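# Replaying and relabeling recorded episodes in Ivura

Last revised 21st September. Applies to Ivura 4 and the Stituvar scene packs.

This page covers how to take a set of recorded manipulation episodes, replay them in simulation with a different action space, and write out a relabeled dataset. It assumes you have a working Ivura install and at least one recorded episode. If you are still setting up the renderer, do that first and come back.

## Before you start

You need:

- an episode file with joint positions, gripper width and the scene seed
- the scene pack that the episode was recorded in, same version
- a GPU with enough memory to render at your target resolution
- write access to an empty output directory

Check the scene pack version before anything else. The loader will accept a newer pack with only a warning, and object origins have moved between releases. A mug whose origin used to be at its base and is now at its center of mass will spawn half sunk into the counter, then get pushed out by the solver on the first step.

```
ivura pack info stituvar-kitchen
ivura episode info run_a.ivr
```

The two hashes must match. If they don't, pin the older pack in `scene.toml` and reload.

## Step 1: Restore the scene state

Do not rebuild the scene from the seed alone. The seed fixes which objects are drawn and where they are dropped, but the objects then settle under physics, and the settled poses depend on the solver build. Load the stored state snapshot instead:

```python
env = ivura.make("stituvar-kitchen", seed=ep.seed)
env.set_state(ep.states[0], zero_velocity=False)
env.forward()
```

Leave `zero_velocity` at `False`. Setting it to `True` looks harmless on the first step, but any episode that was cut from a longer one starts with the arm in motion, and you lose that motion.

Call `forward()` once before reading any pose. Without it, the kinematic tree still holds the values from the reset.

## Step 2: Replay open loop and measure drift

Run the recorded joint targets through the controller and compare the object poses to the stored states at every step.

```python
for t, action in enumerate(ep.actions):
 env.step(action)
 err[t] = env.pose_error(ep.states[t + 1])
```

Plot `err` per object. Objects the robot never touches should stay flat. A grasped object will drift a little inside the fingers. What you are looking for is a jump, and in most files the jump comes at the moment of grasp or release.

Thin tools are the worst case. The contact patch between a two-fingered gripper and a flat handle is small, and a few degrees of rotation at the handle moves the far end of the tool a long way. Render a still at the step where the drift peaks and look at it before you change any parameters.

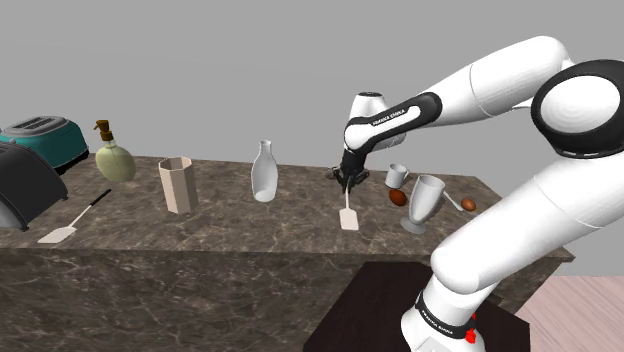

*Kitchen counter scene during replay, spatula held with the blade down.*

Two things are worth checking in a still like this one. The first is the pose of the held tool relative to the wrist. The second is clearance: a milk bottle stands directly to the left of the gripper, and if the replayed wrist path is off to that side, the fingers are the first thing to reach it. Turn on contact logging for every body within reach of the fingers, even those the task doesn't use.

```
ivura replay run_a.ivr --log-contacts --bodies near:gripper
```

## Step 3: Choose the relabeling mode

There are two modes.

**State-forced.** The simulator is set to the stored state at each step and only the action labels are recomputed. Drift is zero by construction. The new actions are not guaranteed to reproduce the trajectory when executed.

**Closed-loop.** The new actions are executed and the labels are kept only if the episode still passes the success check. Slower, and you will lose some episodes.

Use state-forced for perception training, where you only need images and matching poses. Use closed-loop for anything that will train a policy. On our own set, closed-loop kept 3,616 episodes, and the ones it dropped were mostly tool grasps. Kadri Lūse's notes in the Zideteo repository go through the rejected files by failure type, for anyone who wants the breakdown.

## Step 4: Convert joint targets to end-effector deltas

The conversion takes the forward kinematics of each joint target and differences them in the base frame:

```python
T0 = fk(q_target[t])
T1 = fk(q_target[t + 1])
dpos = T1.p - T0.p
drot = log_so3(T1.R @ T0.R.T)
```

Use targets on both sides. Mixing a measured pose with a commanded one bakes the controller's tracking error into the label, and the error grows with speed.

Clip after you downsample. If the source is recorded at 100 Hz and you write at a lower rate, sum the deltas over the window first. For rotation, compose the matrices and take one log at the end. Adding rotation vectors is only valid for small angles, and a wrist turning a spatula over is well outside that range.

Gripper commands need separate handling. Keep the last command in the window. Averaging produces half-closed values that the original operator never sent, and the policy will learn them.

## Step 5: Set the success check

The default check tests whether the target object is inside the goal region at the last step. It does not test how it got there. Add at least these:

```toml
[check]
held_object_slip = 0.02
untouched_displacement = 0.01
min_hold_steps = 22
```

`held_object_slip` and `untouched_displacement` are in meters. The second one catches an arm that finishes the task but knocks something over on the way. Exclude eggs and other round bodies from it, or raise their rolling friction. They creep on some solver builds with nothing touching them.

## Step 6: Write and verify

```
ivura relabel runs/ --mode closed-loop --out relabeled/ --workers 4
ivura verify relabeled/ --sample 100
```

`verify` picks episodes at random and replays them from the written labels. Exit code 0 means every sampled episode passed. Any other code is followed by a list of files.

## Known problems

- Packs exported with the Kazlauskienė converter store quaternions with the scalar last. Ivura expects it first. The April release reads the flag in the header; older ones ignore it.
- `--log-contacts` slows replay to about a third of normal speed. Turn it off for the full run.
- Transparent and glass materials may render differently between driver versions. Poses are unaffected, but image hashes will not match.
- If `verify` fails on files that passed in `relabel`, check that both ran with the same number of solver iterations. The worker processes read this from the environment and not from `scene.toml`.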